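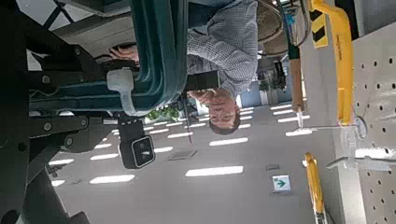 June, first proper frost

Up at 5.40. The grass out the back was white and the tap by the shed had frozen, so I filled the chooks' water from the kitchen. One egg. Porridge, then the long business of finding both gloves.

I rode in again. I have now ridden every workday this month except the one when the rain came sideways, and I'm counting that as a fair excuse. The road down from Dilholm is the worst part in the cold because you don't pedal, you just sit there and freeze. My eyes streamed the whole way and I had to stop at the bottom and wipe my glasses. After the bridge it's flat and I warmed up by the time I reached the rowing sheds.

There was fog on the river and I could hear a crew out in it, somebody calling the stroke, but I couldn't see the boat. Two magpies on the rail. The path has been dug up again past the second footbridge and there's a detour through the car park of the tile place. No sign to say how long for.

Got in with numb feet. Sat with them against the heater until they hurt.

The back tyre

It has been going soft overnight all week. I'd pump it up in the morning and it would get me in and mostly get me home, and I kept telling myself the valve was sticking. At lunch I took the wheel off in the bike cage and had a proper look. The tube had a hole you could hardly find. I got it in the end by holding it up to my lip, which is how Dad used to do it when there was no bucket handy. Then I ran a rag around the inside of the tyre and it caught on a bit of wire, very thin, the sort that comes off truck tyres. I would never have felt it with a finger.

Put a patch on and pumped it up to 40 to be careful, then higher once it seemed to be holding. It was still hard at five.

I should write down that the patches are nearly finished. Two left in the tin, and the glue has gone stringy. The shop on Rothe Street wants more for a tin of patches than I remember, but I'll pay it. I also asked there about brake pads for the Elto. The bloke said he could order them but it might be a fortnight, and that the old ones would do me until then if I kept off the gravel. I said yes to the order.

Afternoon

Not much to put down for work. Two meetings, one of which could have been shorter. I ate my sandwich at the desk because lunch had gone on the tyre. Cheese and the last of the green tomato relish. I'm down to one jar of that and it isn't even July.

Intan Simanjuntak brought in lemons from her tree, a whole green bag of them, and left them in the kitchen with a note saying take some. I took six. Her tree is in full sun against a brick wall and she does nothing to it but feed it twice a year. Mine gets the frost and looks miserable. She told me to put an old sheet over it on clear nights and to stop pruning it in autumn, which I have been doing for years. I'll try the sheet tonight.

She asked if I still want to do the rail trail in spring. It's 100 kilometres if you go end to end, and she thinks three days with the two pubs in the middle. I said I'd want to do it in three as well. I said I'd look up whether the old station at Plenovby still takes bookings for the bunk room. Someone told me it closed after the floods, but someone else stayed there last year, so one of them is wrong. Must ring.

The ride home

Left at ten past five and it was already getting dark. The front light is good, the back one is on its last legs and I had to hit it twice. The detour is worse at night. There's a speed hump in the car park with no paint on it and I went over it harder than I meant to. A woman walking two greyhounds in coats said good evening. I've passed her four or five times now and it's the first time either of us has spoken.

The hill took me nineteen minutes and I walked the last bit past the water tower. I don't mind walking it. In March I was walking from the school gate, so there's been some improvement, although my knee clicks now on the left side and it didn't in March. I'll raise the seat a touch and see if that changes anything.

The smell of wood smoke the whole way up. Everybody's lit their fires at once.

Evening

Soup again. Pumpkin, the last of the big grey one, with a spoon of curry paste and the heel of the parmesan. There's enough for tomorrow and one to freeze. Made lemon butter with four of Intan's lemons and it came out a bit thin – I think I took it off too early – but it will do on toast.

Rang Mum. She's had the man in about the gutters and he has quoted her for the whole back of the house. I told her to get a second price. She said he seemed nice. I told her to get a second price anyway. Her hip is no worse. She wants to know if I'm coming up for the long weekend, and I said I would if the roster lets me, and that I'd do the gutters myself if it came to that. She didn't like the sound of me on a ladder.

Sheet on the lemon tree at half past eight, held down with pegs and half a brick. It looks ridiculous from the kitchen window. Clear sky, no wind at all, so it will be cold again. Filled a bucket and left it in the laundry for the chooks in case the tap goes.

Things to do: ring Plenovby. Patches and glue. New back light. Ask about the roster. Put 200 dollars aside for the car rego before I spend it on something else.

Checked the tyre before bed. Still hard. Gloves are on the hook by the door, both of them.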